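Course notes, Unit 2: Looking after the folding cell
Natnael Sisay, October 2026

Read this before you come to the bench. Last March I assumed everyone had, and we lost an afternoon to a fingertip screw in the carpet.

## What you are looking after

The cell is called Bosley. It has two arms, one white table and a stock of blue cloth that gets crumpled for a living. Bosley's job is to pick up garments and lay them flat. Your job is to keep it fit to do so, which mostly means screws, cables and fluff. Those of you who signed up hoping to write clever software will find the Nigatu module down the corridor.

*Left* and *right* always mean the robot's left and right. If you stand facing the arms across the table, they are the wrong way round for you. Every year a group adjusts the wrong arm with great care.

## Before power-on

1. Wipe the table with a damp cloth, then a dry one. No spray polish. A shiny table confuses the cameras, and this one is shiny enough already.
2. Look at the red outline on the table. Worn tape is fine as long as you can still make out the rectangle. If you can't, peel and re-lay it using the card template in the Isus drawer.
3. Run a hand along each cable from the wrist back to the base. You want slack at every joint and no loop that could catch on the table edge.
4. Check the fingertip screws with the short driver. Finger-tight plus a nudge. The pads are softer than you are.
5. Pick fluff off the pads with tape. Fleece sheds like an elderly spaniel.

## The grip check

Do this after any change to the fingers, however small you think it was.

1. Drop a cloth on the table. Don't arrange it. Tidy cloth flatters a bad gripper.
2. Bring one arm in with the fingers open and stop above the fabric. The pads should face each other squarely across the gap.
3. Close on a fold, lift, and look at the tips. A good pinch has cloth on the inside of both tips and nothing wedged further down the fingers.
4. Repeat with the other arm, then put a T-shirt down and take an upper corner in each gripper.

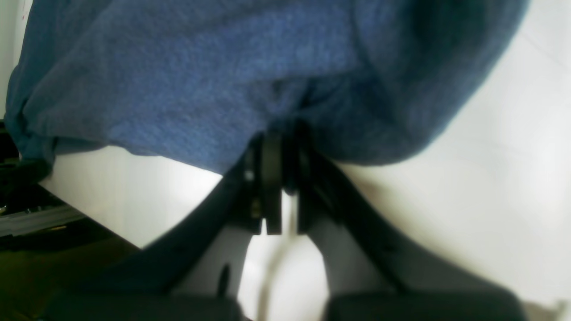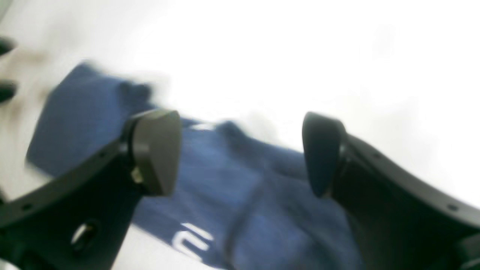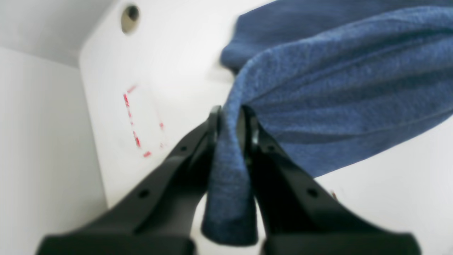 Open pads in the second, a pinched fold in the third, and both arms on the T-shirt in the last.

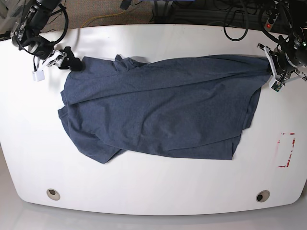

5. Draw the corners apart slowly until the top edge straightens. Stop there. The shirt budget is smaller than you imagine.
6. Open both grippers and write the result in the log. "Seemed OK" is a remark about your mood and will be handed back.

## When it goes wrong

**One corner slips, the other holds.** Clean the pads on the slipping side first. If it still slips, compare the two pads for wear and replace them as a pair. Spares are in the tin marked Rurnmont, which once held shortbread and still raises hopes.

**The fingers close but miss the cloth.** Somebody has leaned on the table. Re-run the height routine and allow 20 minutes for it. Don't fix it by typing in a smaller number until it works; the next group inherits your number.

**Tips cross or meet unevenly.** Power off, loosen the finger screws, close the fingers by hand on a strip of card, and tighten again. Then go back to the grip check and start from step 1.

**An arm stops halfway and sulks.** Read the message before pressing anything. If it mentions load, support the arm with one hand before you clear it. It is heavier than it looks and has no manners on the way down.

## For your log sheet

Copy down the cycle counter at the start and end of your session. It stood at 1,191 when I wrote this, and pads are due for changing at 78 cycles after the last entry in red. Initial the sheet legibly. I have three people this term who sign with the same squiggle, and I'd like to know which of them keeps borrowing the short driver.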